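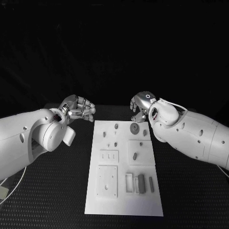

One visitor to the Volell demonstration room asked whether the two-arm bench could be seen at work before an order is placed, and whether a purchasing department would be expected to send an engineer along. It can be seen, and no engineer is required. Most parties who attend are a mix of production, purchasing and safety staff.

Volell Two-Arm Assembly Bench
Demonstration visits, Kinby site

The bench is supplied with two arms, each fitted with a jointed hand, and is intended for light assembly and for the handling of small parts. At Kinby it is shown with a training board of pegs, plates and frames. Visitors may also send in their own parts for review. Parts should reach the site at least 7 days ahead of the visit and should be packed separately from any drawings.

What a visit includes

A demonstration lasts 44 minutes and is followed by a question period at the bench. The operator begins with single-hand picking, moves on to placing pegs, and then repeats the work with both arms. Attempts that fail are left in the program – the operator will stop and go over them with the group.

Copies of the floor plan, the power requirements and the Prurulero control software guide are handed out at the door. Software licenses are quoted separately.

Ordering information

Parts weight: up to 200 grams per hand
Rated service interval: 2,000 hours
Control software: Prurulero, current release
Training board: included with each bench
Mounting table: not included
Installation and operator training: through Ojeda

Visiting rules

Visitors remain behind the marked line while the arms are powered. Closed shoes are required. Photographs are permitted from the visitor side. Groups that need a private session, or that wish to discuss parts under a confidentiality agreement, should say so when they apply.

Requests for a visit are made through the Ojeda sales office, which also handles quotations and delivery dates. Please state the size of your group and the bench configuration of interest.

Page last revised Apr 26, 2020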